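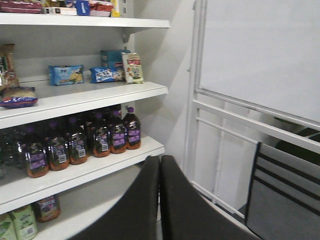 Snacks and bottled juice, seen from one of Oren's wrist cameras.

Oren Two-Arm Shelf Unit: Frequently Asked Questions

Updated March 17, 2019, by Kamran Dehghan, Stilleck customer support

Print | E-mail
Shares: 70 | Comments: 10

These are the questions we get most from store owners and managers who are thinking about renting an Oren unit. Prices are for the standard rental plan. If you are on the older Mirzaei plan, your terms are in your contract and some of the answers below will differ.

ABOUT THE UNIT

What does Oren do?

Oren picks packaged goods from store shelves and puts them in a basket, and it can move goods from a basket to a shelf. Most customers use it for small pickup orders. It has two arms, each with a two-finger gripper. You send it a list of items and the shelf section for each one, and it works through the list in order.

Does it make its own map of the store?

No. Our installer marks the shelf sections, the parking spot and any areas the unit must stay out of. This takes one visit for a small store. If you move shelving later, call us before you run the unit again.

Do I need special baskets?

You don't have to buy ours. We recommend a light plastic basket with slotted sides, a rounded rim and a handle that can be folded out of the way. The gripper can take hold of a rim more easily than a smooth wall. Wire baskets work with the wider finger pads. Fabric bags are not supported.

How much floor space does it need?

Allow a clear lane in front of every shelf you want it to use. Rolling stands, chairs and plants can stay in the room, but keep their feet and casters out of the lane. Low counters are fine as long as they are marked during setup. If a counter or a stand gets moved, put it back where it was before you start the next order, or ask us for a new setup.
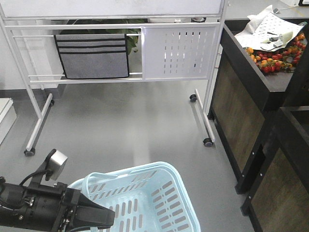
PRODUCTS AND SHELVES

What kinds of packages can it handle?

Bottles, boxes, cartons and most bagged snacks. Each item has to be added to the product list before the unit will pick it up. The rental includes 400 product entries, and you can swap entries at any time. Loose produce, such as cherry tomatoes off the vine, is not supported in this version. Neither is anything in an open container.

Does the label have to be in English?

Labels can be in any language. The software compares the whole front of the package with the photos in your product list, so the characters on a pear drink are treated the same way as a logo or a stripe. When you add a product, take photos of the front, the back and both sides. A package that has been turned so only its side and barcode show can then be matched too. If the maker changes the artwork, take the photos over again. 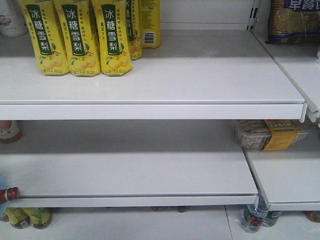
How heavy can a basket be?

The limit is 10 pounds for the basket and everything in it. The software adds up the weights in your product list and splits an order into two baskets when it would go over. You need to enter those weights yourself.

Does it work with deep shelves?

It works best when the item it needs is at the front. It can reach past a front row on an open top shelf, but on a lower shelf with another shelf close above it, the arm has less room. We suggest moving stock forward once a day. An item the unit can't reach is marked "skipped" on the order, and a staff member has to get it.

Why are there cameras on the arms?

Each arm carries its own camera close to the gripper. The software uses these views for the last part of a reach, when the rest of the arm may be hiding the package from other angles.
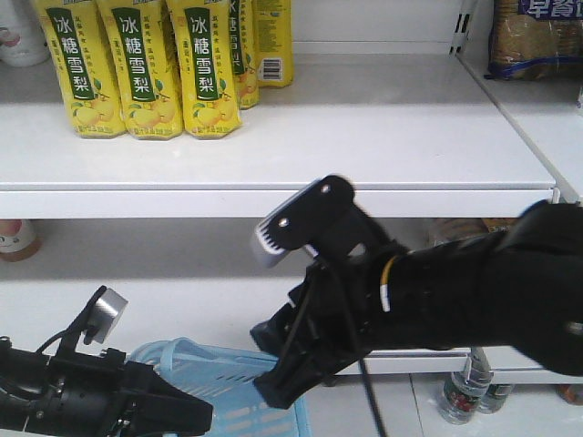
Both views can be opened on the store tablet during an order. Please keep the lenses clean. A dry lens cloth is enough, and glass cleaner should not be sprayed on the arm. If a view looks blurred after cleaning, send us a screenshot through the support form.

RENTAL AND SUPPORT

What does it cost?

The standard plan is $215 a week, with setup, product list software and repairs included. Baskets and the wider finger pads are sold separately.

Can customers be in the store while it runs?

Under the standard plan, run it only in a closed store or a closed-off aisle. Staff who have done the training may be in the same area. Each unit has a stop button, and there is a second one on the tablet.

Can I see one before I rent?

Our Sindton showroom takes visits by appointment. You may bring up to 10 of your own products to try. Let us know in advance if any of them are glass.

When is the next software update?

It is planned for April. It changes how skipped items are shown on the tablet. Your product list will carry over and you do not need to do anything.

Print | E-mail

Related pages
Adding a product to your Oren list
Marking lanes and keep-out areas
Finger pads: standard and wide
Moving from the Mirzaei plan to the standard plan
Book a visit in Sindton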